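Buy the small fridge

Everyone I know wants a bigger fridge. Double doors, ice maker, a screen on the front for some reason. I went the other way and I'm not going back.

Mine lives next to the desk. Small, freezer on top, one door below. People come over and say where's the real one. That is the real one. When it's full I stop buying. When I had the huge Dahlgren I had mustard from two apartments ago and a bag of spinach that had turned to soup. Every month. Soup.

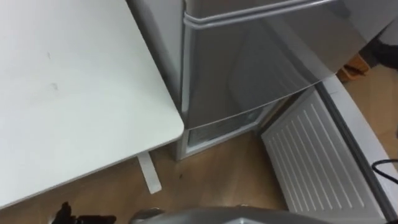
How often should you clean out a small fridge?
Every Saturday before you shop, five minutes, bin at the bottom first.

The bottom bin is where food goes to die, so thats where I start. Clear plastic helps. Opaque drawers should be against the law.

And put a table beside it – a bare one. Not the counter with the toaster and the mail. You need somewhere to set the bottle down while the other hand is still in there. My sister unloads onto the floor. The floor! Then wonders why the juice tips over. 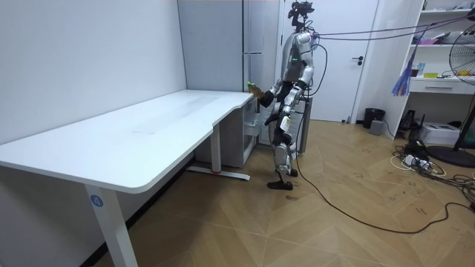

Where do small bottles go if the door has no deep shelf?
Stand them at the front of the top shelf, tall ones behind, caps on tight.

Cost came up last time so fine: I paid 114 for mine, used, and my grocery bill went down 90 the frist month. Big families, ok, different story. But two people and a cat do not need a walk-in. Measure the door swing before you buy, though. I didn't.

Comments

Hidayah Kwok: Tried this, lasted 2 weeks. Where does a watermelon go??

Marlina Lumbantobing: Agree on the clear bin. Disagree on mustard, mustard is forever.

Recent

Pritedstead on Saturday mornings
I gave back the Skilon blender
5 jars I keep refilling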